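Retail Basics, Unit 4: Shelf Stock and Loose Stock
Course handout
Instructor: Emiko Ichikawa
Revised 24/02/2021

Read this before the practical. Bring it with you, along with a pencil and the Nota count sheet from Unit 3. The practical is graded on the finished shelf and on the sheet, in equal parts.

4.1 Terms used in this unit

Facing: one item at the front of a shelf, seen from the customer's side. Two boxes of the same product side by side are two facings. Two boxes one behind the other are one facing.

Face panel: the side of the package meant to be seen. On most boxes it carries the brand name.

Loose stock: anything for sale or return that is not on its shelf, hook or rack. An item lying on a table is loose stock even if the table is next to the shelf.

Carded goods: items sold on a card or in a blister pack. They are made to hang or to stand in a tray.

4.2 Checking the work surface

Start with the table. Look at it from close up and low down, moving from one side to the other. Threads, crumbs and bits of card stick to the bottoms of packages and end up on the shelf. Pale threads are easy to see on a brown wood top and easy to miss on a white one, so use your hand as well on white surfaces.

Pick up lint first, then wipe along the grain. Carded goods should be lifted off the table before wiping. Do not wipe around them.

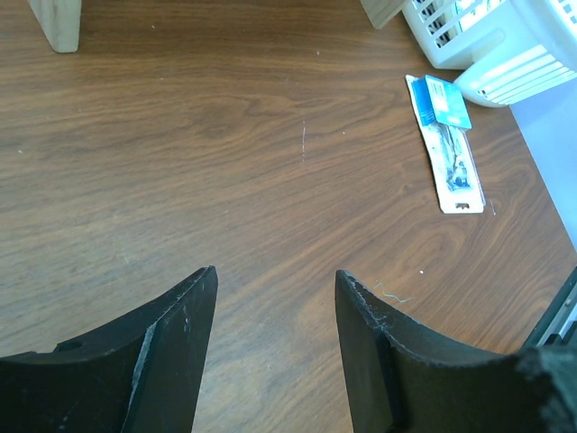

Fig. 4.1. Tabletop with a blister pack lying flat. Note the curly green thread and the small white speck on the wood.

A blister pack left flat on a table is loose stock. Write it on the sheet under L. Long, narrow packs get pushed under other things, so log them before you start moving boxes.

4.3 Boxes on a low shelf

Boxed goods go on the lower level when the unit is standing on a tabletop. The following rules apply to the practical:

Keep the same product together. Do not alternate.
Boxes with a vertical brand name stand upright, with the name to the front.
Where two products have different widths, set the narrower boxes first and work across toward the other side panel.
Line up the front edges with each other.
The top board stays clear unless the plan says otherwise. Students often put the last item there when they run out of room, and it costs two points.

Darkel and Hodow units have the same layout for our purposes. If your unit has a lip on the top board, dust inside the lip too.

4.4 Housewares

Plates and bowls follow a different rule from boxed goods. A plate may be held in a basket while you work, but a basket is not a display position, and the plate is still logged as loose. Check behind a plate that is leaning. Small items slide down there and are missed in the count.

A bowl standing by itself on the table is logged separately from anything in a basket. Do not put it in the basket with the plate to save a line on the sheet. Patterned pieces get a short note so that the next person can match them, for example "plate, watermelon pattern, light blue rim" or "small bowl, blue and white."

The setup in Fig. 4.2 covers both parts of the unit. Before class, mark which items are shelf stock and which are loose, and write a pattern note for each dish. The HARRY'S boxes and the green and black boxes go on separate lines.

Fig. 4.2. Shelf unit, basket and bowl, for the written exercise.
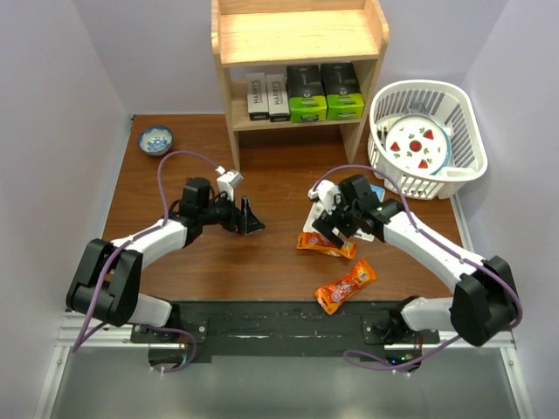
4.5 Grading and make-up work

The practical is worth 100 points. You have 20 minutes. Volker Ruppert grades the shelf and Vibeke Brøndum checks the sheets. If you miss the session, ask Vibeke for a make-up time in June. The written exercise is due at the start of the practical and is not accepted by email.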